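October 26, 2024
Reel bench, Trerow shop

Continued with the two trolling reels from the Pultar boat. Both came in after the February trip with the same complaint: the drag is sticky at the start, then it releases too fast. For marlin this is bad, the first run breaks the leader before the angler can do anything.

Reel 1. Opened the right side plate. The drag washers were dark on one half only, so the pressure was not even. I cleaned them with alcohol and left them under the lamp during lunch. Put a very thin layer of Prutine grease, wiped most of it away again. Last time I used too much and the drag lost its top end.

The spool holds 957 yards of the new line. On the card from the owner it is written 938. I think he measured with the old backing still on, I will ask him before I write the invoice.

Reel 2. The side plate screws were very tight with old salt. Babak Talebi told me to put penetrating oil and wait, and he was right, I was in too much hurry. One screw head is a little damaged but it still holds. To order: a set of Katayama screws, stainless, the short ones. 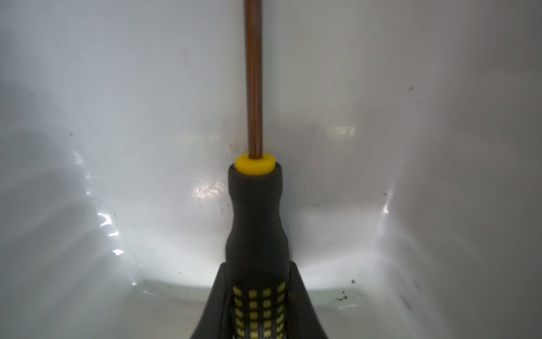
Screwdriver, black handle with yellow collar.

Drag test with the hand scale, line pulled straight from the rod tip. Reel 1 starts smooth now and stays smooth until the strike position. Reel 2 still has a small jump when it starts. I changed the order of the spring washers (they were put as four in the same direction, the drawing shows pairs) and the jump became smaller, but it is not gone. Maybe the bearing on the drive side. I did not open it today.

Also looked at the lures in the Pultar box. Two skirts are stuck together from the heat, the hooks are good. The leaders are 2000 mm and the owner wants them longer for this season. Babak says to crimp new ones and keep the old for school tuna, I agree.

Open points:
- bearing of reel 2, drive side
- ask owner which line length is correct
- Katayama screws
- new leaders, wait for the final length from the owner
- return the hand scale to Babak, it is his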